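LIAPIS CIDER OPENS ITS PRESS HOUSE DOORS THIS MARCH

Zekdale, March. Hello from a very muddy orchard! I'm Peninah Mwaipopo, I make the cider at Liapis, and I've been told that if I want a press release done before bottling starts I had better write it myself. So here goes, and do forgive me if it wanders a bit.

The big news is that we're opening the old press house at Zekdale to visitors. Until now if you wanted to taste our cider you had to catch me at a market, or knock on the kitchen door and hope I'd heard you over the radio. From this month there's a proper bar, a long table by the window and a stove that I can vouch for personally (I spent most of January sitting next to it with the blending notes).

We're also releasing our first single-orchard cider, which we've called Stiltari after the steep field it comes from. There are 665 trees up there, mostly bittersweets, planted by the family who had the farm before us. They're tall and awkward and a pain to pick, and I love them. The fruit came in late last autumn, small and very sweet, and I let it ferment slowly right through the cold months with its own wild yeasts. We've filled 837 bottles and when they're gone, they're gone until next year.

What does it taste like? Dry, with a good grip to it, a bit of orange peel and something smoky at the end that I'd like to take credit for but really can't. I've been having mine with a strong Cheddar and a pickled onion. My mother has hers with ginger cake and won't hear a word against it.

Alongside Stiltari we'll be pouring three others: our everyday medium, a keeved cider that's naturally sweet and softly sparkling, and the perry, Plivatora, which some of you have been emailing me about since the summer. Yes, it's back! The pears behaved themselves this time. That makes 4 on the bar in all, and you can try the lot as a tasting flight with bread and cheese.

Tours start at 11am and again at 2pm. I'll take you up through the orchard, then down past the mill and the press and into the barrel store, where it's chilly even in a heatwave, so bring a jumper. The track is steep in places and wellies are a very good idea. Dogs are welcome on a lead. Children are welcome too, and there's apple juice for them and for whoever's driving.

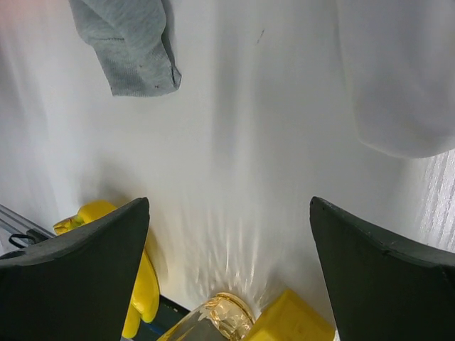

Liapis Cider, Zekdale, March

The press house holds 40 people at a squeeze, so please book if you're coming as a group. If it's just two or three of you, turn up and we'll find you a seat. Bottles of Stiltari will be on sale at the bar first, then in a handful of farm shops once I've got the labels on, a job I'm doing by hand in the evenings and getting slightly faster at.

Journalists, drinks writers and anyone who runs a pub with a spare tap: I'd love to show you round before the tours begin for the day. Come at 9am and I'll put the kettle on.

About Liapis Cider
Liapis is a small family cider maker at Zekdale, pressing apples and pears from its own orchards.

Press contact
Peninah Mwaipopo, cider maker, Liapis Cider, The Press House, Zekdale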